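Trivcombe to vote on leaving county it joined two years ago

Residents of Trivcombe will be asked in July whether they want to leave Stundden, the county they joined two years ago after a campaign that promised lower bills, better buses and an end to being ignored.

The bills went up. The bus was moved to a different stop. As for being ignored, the town council says it has written to Stundden County Hall on the subject and is waiting to hear back.

The vote will not be binding, a point the county has made in every statement it has issued so far. Supporters of the move, who call themselves Trivcombe Out, say a clear result would be impossible to brush aside. County Hall has a fair amount of practice at brushing things aside, and a spokesman would say only that it "notes the strength of local feeling and looks forward to continuing the conversation". Asked when the conversation had started, he promised to check.

At the heart of the row is the same thing that is at the heart of most rows in Stundden, namely the sharing fund. Each town pays in according to what it raises from business rates, and each takes out according to a formula that runs to several pages and includes a weighting for hills. Trivcombe, which is flat and has a trading estate, pays in more than it gets back. Akutham, which is steep and has a castle, does rather well.

Trivcombe Out would like to see the formula torn up. Akutham's councillors would like to see it framed. In a letter to the county last month they described talk of a split as "needless, costly and frankly a bit much", and pointed out that Trivcombe's children go to school in Akutham, its patients go to hospital in Akutham, and its drivers park there without paying.

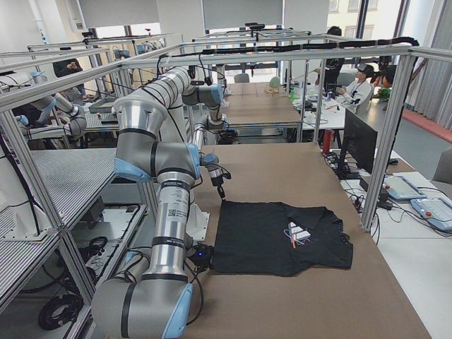

The campaign began with a petition. Under county rules, 500 signatures are enough to force a local poll, and organisers had those by teatime on the first afternoon, helped by a table outside the chip shop and a long queue. Several people are thought to have signed in the belief that it was about the bus stop.

What happens if the town does vote to go is less clear. Trivcombe Out has put forward two choices. The first is to rejoin Galindo, the neighbouring county it left in the first place, and which the last campaign described as "a dead weight". Galindo's leader said this week that the door was always open, then added that there would be a joining fee.

The second choice is for Trivcombe to run its own affairs. The group's leaflet says this would allow decisions to be taken "by local people, for local people", and has a drawing of a sunrise. It has less to say on who would empty the bins, mend the roads or look after the elderly, though a footnote says these matters would be "looked at early on". A fuller plan is due before polling day. It was also due in the spring.

Those who want to stay have been slower off the mark. Their group was set up with the name Better In Stundden, which looked fine until somebody made badges with just the initials on them. It is now called Trivcombe Together and has so far split once, over whether to defend the sharing fund or merely to avoid mentioning it.

Both sides did agree to a public debate at the town hall, which drew a full room and lasted well past its finishing time. There was applause for a woman who said grown adults ought to be able to talk about money without threatening to move out. There was louder applause for a man who said he had lived in Trivcombe all his life, had been in both counties without leaving his kitchen, and had not noticed any difference except the colour of the bins.

The bins were raised again later in the evening. Galindo's are green and Stundden's are brown, and a number of households still have both, neither county having agreed to pay for taking the old ones away. Trivcombe Out says a return to Galindo would settle the matter at no cost. Trivcombe Together says this is the only part of the plan that has been costed.

The county puts the bill for the poll at roughly the price of resurfacing Mill Lane, a job it put off last winter for lack of funds. The polling station will be at the far end of Mill Lane, and voters are advised to allow extra time.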